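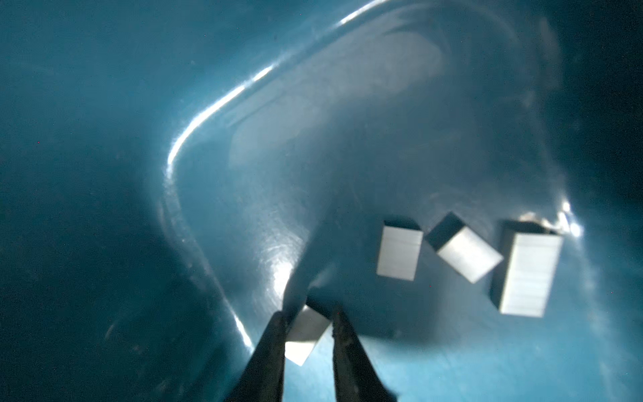

Stovska Bin Picking Records - README

Print this page | E-mail this page
Shares: 17 | Comments: 2

Summary

This data card covers 3624 picking records from the Revetent packing hall, released in August 2021. Each record pairs wrist camera images with the gripper's commanded position and the operator's entry in the shift log.

Work covered

Rectangular blocks are picked from a moulded plastic bin with a two-finger gripper. Before April this was done by hand at every bench. Staff on the Stovska line now fill bins, clear stoppages and check finished trays. No posts were removed, but hand picking fell to 60 minutes a shift, and two benches were closed.

Effects on staff

Latifa Younis interviewed 17 operators. Most reported less wrist strain. Several said that the work had become more solitary - the old benches faced one another - and asked for shorter turns at the cell. Their comments are in notes/interviews.txt, with names removed.

Limits

The records must not be used to rate individual workers. Glare on glossy bins affects some images and has not been corrected.

Contacts

Data: Wekesa Muriithi
Staff matters: Zlata Melnychuk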